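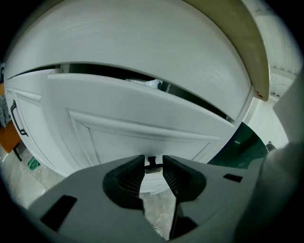

How does a robot learn to open a drawer?

You open drawers every day and you do not think about it. Your hand goes to the handle, your fingers close, your arm pulls. For a robot this is a hard job. In our group we study how a robot can learn it from people.

The old way is to write a rule for every move: go forward, stop, close the fingers, pull back. This works well if the drawer is always the same. But look in your own kitchen. Maybe one drawer has a long bar and another has a small round knob. One is heavy, one gets stuck. It is not possible to write a rule for all of them.

So we use another way, which is called learning from demonstration. "Demonstration" is a long word for showing. A person takes a gripper in the hand. A gripper is like a robot's hand, and ours has two black fingers with small ridges on the inside, so that things do not slip so easily. A camera sits on the gripper and looks where the fingers go. The person walks to a real kitchen cabinet and opens a drawer with the gripper — no robot arm is needed for this part.

The camera sees in a very wide way, a bit like looking through the peephole of a door. Straight things look bent. Melina Theodorakopoulos, who works on the pictures, says that children often ask her if the cabinet is broken. It is not, only the lens makes it round! The wide view helps the computer, for it can see the knob and also the floor and the other doors near it.

After this, a computer program studies the recordings. It looks for what belongs together: when the knob is between the fingers, the fingers should close. We call our program Enton.

Does it matter how many times we show the drawer? This was our question in February. First Enton got 9 demonstrations, and then we let a robot arm try 20 times on a drawer it did not know. It opened the drawer two times. Mostly it closed its fingers too early and caught only air. Then Enton got 125 demonstrations, from many different kitchens. Now the arm opened the drawer in most of the 20 tries.

We were happy, but we do not know everything yet. Duarte Frade thinks that the different kitchens helped more than the bigger number. Tyyne Manninen does not agree with him, and they are now preparing a new test together.

You can try something at home. Hold a pair of kitchen tongs and open a drawer with it, slowly. Then close one eye and do it again. Is it harder to know how far away the knob is?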